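Ticket: Patronage statement leaves out eligible worker-members after site transfer
Product: Riltix Member Ledger, hosted
Client: Trevaskis Workers' Co-operative
Opened: 29 December 2022
Priority: High (year-end allocation)
Status: Resolved, monitoring
Component: Eligibility, labour hours import

Reported by the Trevaskis payroll desk

The draft patronage statement for the year lists fewer worker-members than the membership register. The register has 112. The statement is short by 4. All of the missing members appear in the register as active, with a fully paid membership share and a vote. None is under suspension or on notice of withdrawal.

Steps taken before opening the ticket:

Re-ran the statement with the same parameters. Same result.
Re-ran with the eligibility filter off. The missing members appear, but so do probationary employees, who are not entitled to an allocation under our bylaws.
Checked the labour hours report for each missing member. Hours are present for the full year and match the pay stubs.
Logged out, cleared the browser cache, logged in under the second payroll account. Same result.

The statement goes to the membership with the notice of the annual meeting. Our bylaws tie the allocation to hours of labour contributed, so leaving anyone out changes the amount for everyone else. Please do not correct the four records by hand until the cause is known. We need to be able to explain it at the meeting.

Attached: draft statement (PDF), register export, eligibility settings.

First response, Riltix support

Ticket received and assigned. The exports have been loaded into a test copy of your ledger. Production has not been touched.

Please confirm the following from your bylaws, as the settings export shows them but does not say which is intended:

Minimum hours for patronage in the fiscal year: 200
Probationary period before admission to membership: 90 days
Hours during probation count toward patronage once admitted: Yes
Leave under the collective agreement counts as continuous service: Yes

Please also say whether any of the missing members changed department, job class or work site during the year.

Reply, Trevaskis payroll desk

All settings confirmed as intended. The probation rule is in the bylaws and in the collective agreement with identical wording.

On the second point, yes. All of the missing members moved from the repair shop to the Roltton site in December, when the second bench there opened. The move was by posting and seniority under the agreement. No one was laid off and no one resigned. Other members have moved between sites in earlier years without this happening, so we did not think it was relevant. 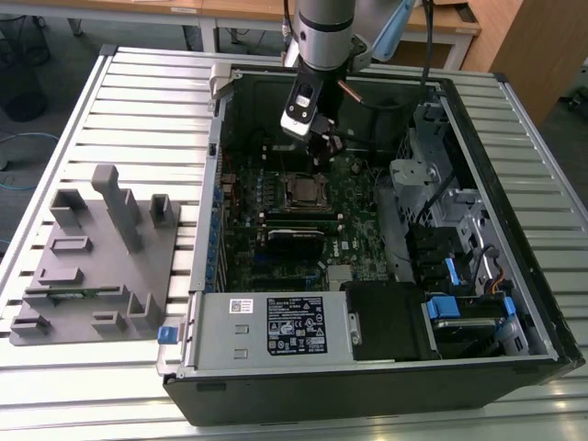
The Roltton hours come in through the Astum timeclock feed. The repair shop still keys its hours by hand from paper time sheets. Both end up in the same labour hours report, which is the one we checked against the pay stubs.

Update, Riltix support

Reproduced in the test copy. Findings so far:

The labour hours report and the patronage statement do not read the same table. The report totals all hours posted against a member number. The statement first builds a list of eligible members from service records, then attaches hours. A member who drops out at the first step never reaches the second, and no warning is written.

Each of the missing members has two service records. The first closes on the last day at the repair shop. The second opens on the first day at Roltton. The first record is closed with reason code "separation". The second is opened with type "new hire".

The eligibility step reads only the most recent service record. With a start in December, the member is treated as still within probation at fiscal year end and is excluded.

The register is not affected because it reads the share account, and the share accounts were never closed.

Question back to Trevaskis: who or what closed the first record? The audit trail shows the import account, not a named login.

Reply, Trevaskis payroll desk

We did not close them. The transfers were entered on the member screen using Change Site, as set out in the guide. Payroll ran normally afterward. Vacation accrual also looks normal, but please check, as accrual rate depends on seniority.

A question from the floor is likely on this, so to be clear: did the system at any point treat these members as terminated for any purpose that affects their vote, their share or their seniority?

Update, Riltix support

Checked each item in turn.

Vote: unaffected. The voting list is drawn from the register.
Member share: unaffected. No redemption was calculated or queued.
Internal capital account: unaffected for prior years. The current year would have shown nil had the draft been posted. It was not posted.
Seniority date: unaffected on the member screen. It is stored separately.
Vacation accrual: unaffected. It reads the seniority date.
Probation flag: affected. Set to "in probation" from the December start date.
Patronage eligibility: affected, by way of the probation flag.

The audit trail shows the order of events. The site change was entered correctly on the member screen and saved as a transfer. Overnight, the Astum feed delivered its first file with these members on it. The file describes each of them as a new employee at that location, which is accurate from the timeclock's point of view, as they had never punched in there. The importer looked for an existing service record with a matching clock number, found none, closed the open record and created a new one.

Members who transferred in earlier years already had clock numbers when they moved. Members from the repair shop, with its paper time sheets, had none.

Workaround (tested, not yet applied)

1. Suspend the nightly Astum feed.
2. Enter the clock number on the original service record.
3. Merge the second service record into the first using Merge Service, choosing "continuous".
4. Recalculate the probation flag.
5. Run the draft statement and compare it with the register.
6. Resume the feed.

Do not delete the second record in place of merging it. Deleting removes the hours posted against it.

Reply, Trevaskis payroll desk

Workaround approved for the test copy. For production we need it done outside the pay run, and we need a before and after export of every service record changed. The union steward has asked for a copy and we have agreed to provide one.

One further item. The merge screen offers "continuous", "bridged" and "broken". The collective agreement uses "bridged" for recall from layoff. Please confirm that "continuous" leaves no layoff entry. 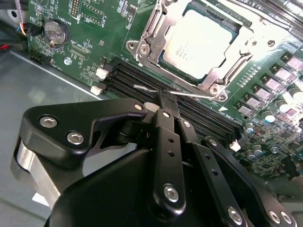
Also, please confirm whether the merge recalculates union dues. Dues for December have already been remitted and we do not want a second deduction.

Update, Riltix support

"Continuous" leaves no layoff entry. "Bridged" would have inserted one for any gap between records, including a gap of zero days. This is a labelling problem in its own right and has been logged separately.

Dues are not recalculated. The merge does not reopen closed pay periods.

Test results after the workaround:

Statement and register agree on membership.
Probation flags cleared for all affected members.
Probationary employees still excluded.
Total hours on the statement equal total hours on the labour hours report for eligible members.
Per-hour allocation is lower than in the first draft, as expected, with the same surplus spread over more hours.

Update, Riltix support

Applied to production after the pay run closed. Before and after exports placed in the client's secure folder. Nightly feed resumed and the next file imported without creating any new service records.

Reply, Trevaskis payroll desk

Confirmed on our side. New draft matches the register. We compared the individual statements for the affected members against their pay stubs and the hours agree. The exports have gone to the steward.

Please leave the ticket open until the importer itself is fixed. More transfers out of the repair shop are posted, and we would sooner not depend on someone remembering to enter a clock number first.

Update, Riltix support

Importer change is in the next maintenance release. New behaviour:

If a member has an open service record and an active share account, the importer will not close the record. It will hold the row and list it under Import Exceptions.
The patronage statement will print a reconciliation line showing members on the register but not on the statement, with the reason for each.
The Change Site screen will ask for a clock number when the destination uses a timeclock.

Until the release is installed, enter the clock number on the same day as the site change. The guide has been amended.

Linked issues: misleading "bridged" option on Merge Service; import account entries in the audit trail do not name the source file.

Status changed to Resolved, monitoring. Ticket stays open until the release is confirmed on the Trevaskis ledger.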